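Trillora Readers' Help Exchange
Section: Series Fiction and Tie-in Novels

Reading order for the Csizmadia novels

Posted by Prinwood Branch Reading Room

Our reading room has received a donated set of the Csizmadia science fiction novels, 19 volumes in all, and we wish to shelve them in an order that will serve a new reader. The spines carry no numbers. The publication order and the order of events inside the story do not agree, and the short novel "The Jivevham Relay" appears in one list as a prequel and in another as a sequel.

We would be grateful for advice on two points. First, should a reader who knows nothing of the series begin with the earliest book published or with the earliest events? Second, where should "The Jivevham Relay" be placed?

Posted by Orbital Shelf

Publication order is recommended. The opening novel explains the fleet, the treaty and the long silence at a pace suited to newcomers, and the later books assume that this material is known. A reader who starts with the earliest events will learn the identity of the station governor some 545 pages before the author intended it to be revealed.

"The Jivevham Relay" presents a real difficulty. Its first half takes place before the treaty and its second half takes place after the evacuation, so both of the lists you consulted are partly correct. It should be shelved directly after the evacuation novel. The closing chapters lose most of their force if the reader has not yet met the pilot's sister. 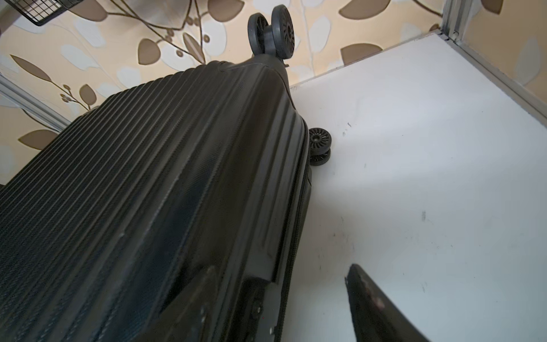 Hard-shell suitcase, ribbed, in black.

Please also check which edition of the relay novel you hold. The first printing omits the afterword, in which the author sets out the calendar used aboard the ships. Later printings restore it, and it settles several questions of date that readers raise on this site.

Posted by member1783

Start anywhere. I began with the seventh one and had no trouble.

Posted by Lower Deck Library

The first reply is sound, with one reservation. Book 2 is slow, and in our lending records many borrowers return it and do not request the next. We advise readers that they may pass over the trade council chapters at first reading. The mutiny plot can be followed without them.

With regard to shelving, our own practice is to place a small printed label inside the front cover giving the publication order, with a second line for the order of events. Returning readers often prefer the latter. The short story collection is kept at the end of the row, as three of its stories disclose the outcome of the final novel.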